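Badbridge Robotics Club - Station Guide
Section 3: Tray Loading Exercise

This section covers set-up and operation of the two-arm station for the tray loading exercise used in the Etorent student round. Read Section 2 (Power and Stops) before starting.

3.1 Before power-up

1. Put the cloth on the table and smooth it flat. Folds higher than the tray rim will catch the fingers on a low approach.
2. Place the tray inside the reach of the right arm. The operator may turn the tray to any angle.
3. Load the tiered stand and the baskets from the stock list. Leave the tray empty.
4. Check that the emergency stop on the yellow panel is within reach of the second student.

CAUTION: Keep hands off the table while either arm is enabled. Only the second student may clear a dropped item, and only after pressing the stop.

3.2 Picking and placing

5. Start the Duver control program and load profile 11.
6. Open the gripper fully before descending. Watch the wrist view for items near the fingertips.
7. Place the small box first, toward one side of the tray.
8. Grip the sandwich across its width. Set the closing force to 40 on the Fuchs slider. Higher values crush the bread.
9. Lift, move over the tray and stop. Confirm clearance from the box in the wrist view before lowering.

Views from the station, wrist and fixed cameras: 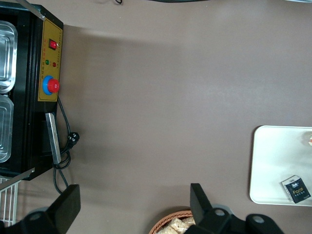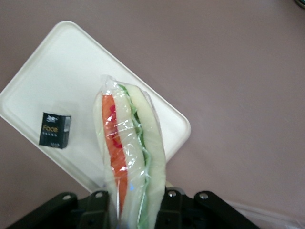
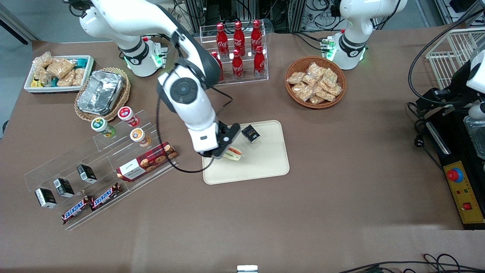 Page last changed: January, by Leire Lorente

NOTE: In the second view the sandwich is still in the fingers. Do not open the gripper at this height. Lower until the wrap touches the tray, then release.

3.3 Release and retreat

10. Open the fingers slowly. Loose film can stick to a fingertip and drag the sandwich sideways - if it does, close again and repeat the release.
11. Raise the arm straight up before any sideways move.
12. Save the run under the team number and the profile number.

3.4 Faults

Error 103: the gripper did not reach the commanded width. Check for film between the fingers, then home the gripper.

Wrist view frozen: stop the arm, restart the camera process and repeat from step 6. Do not continue on the fixed view alone.

Cable caught on tray: press the stop and free the cable by hand. Check the tray position before resuming.

For scoring of partial placements, see Section 5.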